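# Why Does the Study Room Feel So Gloomy? (Color and Mood Project)

Thu 9 October

For my project I picked paint. I know, I know, it sounds like the dullest topic on the list, but I got hooked after we moved our study group from the old reading room at Fleury Hall to the one on the second floor and everybody started going home early. Same chairs, same terrible vending machine, different walls. So I wanted to know if wall color changes how long people stick around and how they say they feel. 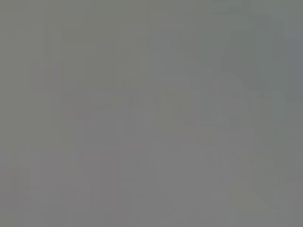
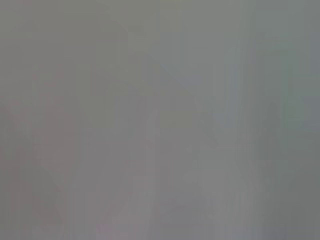 My own starting point was a hunch that people don't hate gray, they just hate being stuck with one kind of it. When I asked people what color the second floor room was, they all said "gray" and looked at me like I was wasting their time. But gray is a slippery word! It can lean olive and feel a little warm, the way the upper part does in both pictures, or it can go blue and chilly, and most of us will call it by the same name. Paint companies know this very well (the chart I borrowed had a whole page of them), and I ended up spending way too long holding little cards against my bedroom wall.

## What I did

I ran a survey and a sign-in sheet. The survey went out through the Munonton student newsletter and I got 882 answers, which floored me, as I'd been hoping for maybe a page of them. It had five questions, and the last one was just a blank box where you could write whatever you wanted about a room you study in. That box was by far the best part. One person wrote an entire paragraph about a yellow kitchen.

The sign-in sheet was less of a hit. It hung by the door in both reading rooms for seven days, and people were supposed to write when they came in and when they left. Lots of them wrote the first time and forgot the second. Mervyn Ashworth, my project advisor, warned me about this back in January when I first pitched the idea, and I told him people would be fine with it. They were not fine with it. I threw out every line with a missing time, so please take that part of the results lightly.

## What I found

The blank box answers mostly weren't about color at all. People wrote about light. They wrote about lamps that buzz, windows facing a wall, and that sleepy feeling in the afternoon when the sun goes behind the Gretbridge parking garage. When color did come up, it was nearly always tied to light somehow: "the green one is nice in the morning," that kind of thing.

Sosina Teshome, who was my partner for the reading part, found two older textbooks from the library that pretty much say the same. A color gets picked under store lighting and then has to live under completely different bulbs. We tried it with a sample pot called Erell, a soft blue, and under my desk lamp it went sort of dishwater. I liked it better on the lid.

## What I'd change

I'd ask about light first and color second. I'd also skip the sign-in sheet and sit in the room myself with a notebook and a big coffee, which sounds like a much nicer week anyway. And I'd like to compare the rooms again with the same bulbs in both, if Fleury Hall will let me swap them. I've sent the request in and I'm still waiting for an answer.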